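Search this site Enter keyword
Reading time 4 min Shares 112

4. Building and testing the hand tool at home

4.1 Construction

The Grevell tool was assembled on a kitchen counter, with no access to a machine shop. We bought the pivot screws and the finger blanks, and the housing was printed in two halves over one weekend in June. The first housing cracked near the trigger and was replaced by a thicker one, with the Kasprzak linkage kept as it was. In the text below we call the complete tool with its fingers "the Grevell hand". The cost of the parts was 624 dollars for the pair, without the printer.

A home builder cannot easily measure grip force, so we chose to work with objects that punish a wrong grip in a simple way. A snack packet is good for this. It bends, it slides, and its edge can lie almost flat against the surface.

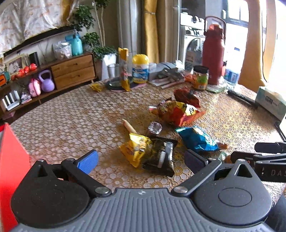
Friction was the first design question, and we did not solve it by a stronger spring. A strong spring made the hand of the user tired after few minutes, and it also crushed the soft packets. We kept the Landden spring, which is weaker, and worked on the opening angle of the fingers. The angle must be wide enough to come down over a packet without touching its neighbors. On the round table of Figure 1 this is not a trivial demand, as the yellow bag and the black packet next to it overlap slightly, and the blue bag is near to them. Approaching from the side pushed the packets together, so for such groups we changed to an approach from above. The printed tablecloth also had an effect on our method. In early trials the cloth moved together with the packet, and we decided to count such a trial as failed even if the packet was lifted later.

Figure 1. Open fingers over a group of snack packages on the table.

4.2 Trials on the floor

The second set of trials was done on the carpet. The user must bend or kneel there, and the wrist comes to the object at a lower angle. We made 112 lifts in this set, divided in four blocks, with a rest between the blocks. A lift was counted when the packet stayed between the pads for three seconds.

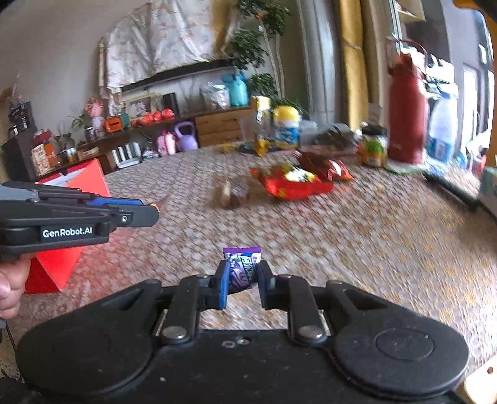 Karla Figueroa and Citlali Ponce
Odham Home Workshop
Comments 3

Figure 2. A small purple candy packet held between the blue pads.

Small packets were held best when the pads met them at the middle, as in Figure 2. When the pads took only a corner, the packet often turned before it was lifted, and the user had to put it back and begin again. More than 4 of the failed lifts in the first block were of this type, and after it we asked the user to stop for a moment above the packet before closing. We do not know if the improvement in the later blocks comes from this pause or only from practice.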